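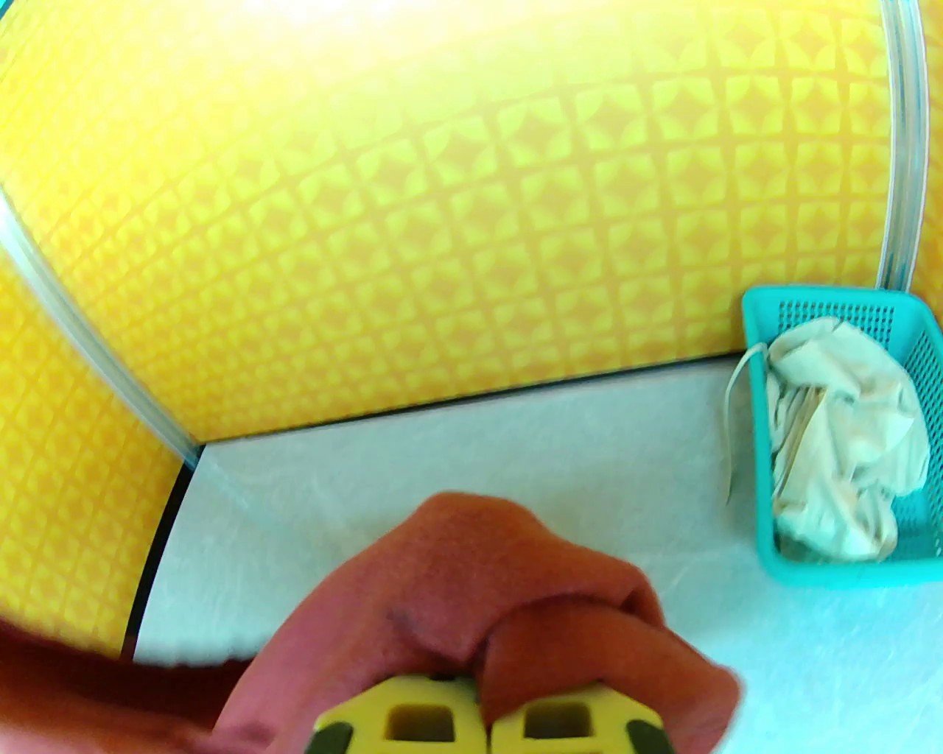

4. Hanging the Paper

By now your walls should be washed, filled, sanded and dry. If they are only three of those, go back to Section 3. The Pratmont range is a heavy paper with a small repeating pattern, and it shows every lump you hoped it would hide.

Before you start

Check that all your rolls carry the same batch number. Two batches of the same yellow are two different yellows, and you will find this out at dusk, with the second wall half done.

Each roll is 21 inches wide. Buy one more than the chart in Section 2 tells you to. The chart assumes you can measure.

4.1 Mark a plumb line 20 inches from the corner you are starting in. Use a weight on a string. Do not use the door frame as a guide, particularly in an older house.

4.2 Cut the first length to the height of the wall plus 2 inches at each end. Write TOP on the back in pencil. The pattern looks much the same either way up until it is on the wall.

4.3 Mix the Fomska paste in a clean bucket and let it stand for 25 minutes. It will look wrong for the first ten. Do not add more powder.

4.4 Brush paste from the middle of the length out to the edges. Fold both ends in to meet, paste side to paste side, and leave it until the paper goes limp.

CAUTION: Turn off the power to any outlet or switch on the wall before you bring wet paper near it. Turning off the lamp does not count.

4.5 Set the edge of the paper against your plumb line and smooth it downward with the brush, then out to the sides. Lift and re-lay any length that drifts. You have a few minutes before the paste takes your mistakes seriously.

4.6 Match the next length at eye level first. If it has to be a hair off somewhere, let it be behind the bookcase.

Note on curved walls: Cut your lengths in half down the middle and hang them as narrow strips. Full widths will pucker. Zlatko Atanasov, who wrote the first edition of this guide, papered a round stairwell in Civham with full widths and has asked us to keep this note in.

4.7 At inside corners, trim the length so it turns onto the next wall by half an inch. Hang the offcut over that turn, to a fresh plumb line. If you are fitting Vlachou corner strip, wait two days and see Section 6.

4.8 Wipe paste off the face of the paper with a damp sponge as you go. Dried paste shines, and only in the evening, when you have guests.

4.9 Trim top and bottom with a new blade. Change the blade every second length. They are cheap and the paper isn't.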